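Household tips: tidying small things, with notes from an open day

Posted Jan 2, 2023

Last March I went to the open day at Denda, a workshop in Zaltelby where they teach grippers to pick up household odds and ends. I had gone for the machines and came home with a page of notes about tidying. Over 65 people were there, most of them asking how long until they could buy one. No date was given.

The demonstration I stayed longest at was about putting loose bits into a box. The operator works a gripper by hand, and the recordings are used later to train an arm to do the same. They said they had 362 recordings of tidying jobs so far and wanted 2,000 before trying the arm on its own. It is slow to watch, but you do notice where things go wrong.

Clear a flat surface first. Small toys are easier to pick up when they are spread out with a gap between them. The same goes for fingers, especially stiff ones. Tip the pile out, spread it, then start.

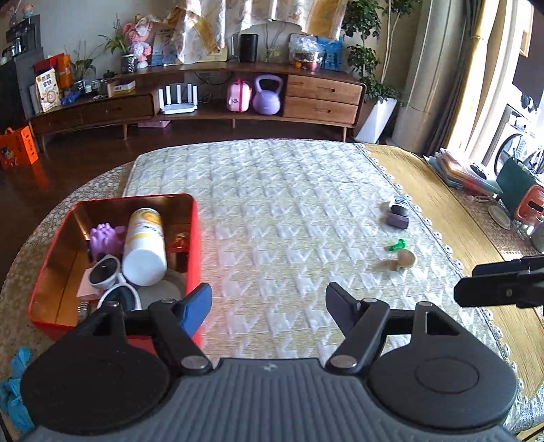
Use an open box with low sides. A biscuit tin without its lid does very well – you can see what is in it, and you don't have to reach down past your wrist. Deep baskets are fine for blankets and poor for anything smaller than a fist.

Put the big awkward things in first. Bottles, sunglasses and so on take up the corners badly if they go in last. Small pieces will find the gaps.

Lay bottles down only if the cap is screwed tight. Otherwise stand them in a cup inside the box.

Keep sunglasses away from anything hard. If they must share a box, wrap them in a soft cloth.

Mind what you work on. A quilted cover holds small round things in place better than a bare table, where they roll off. It also hides crumbs, so shake it out afterwards.

Pick things up by the widest part. The gripper from Aigner that they let us try has two fingers, and it did far better on the middle of a toy than on the end. I now do the same with wet dishes.

Work from the far side towards you. Then your sleeve doesn't drag across what you haven't done yet.

The Varkomard stand next door had a cupboard-sorting display, but the queue was long and I only got the leaflet. Most of it was about labels. Write them on masking tape – it peels off cleanly if you change it within a few months.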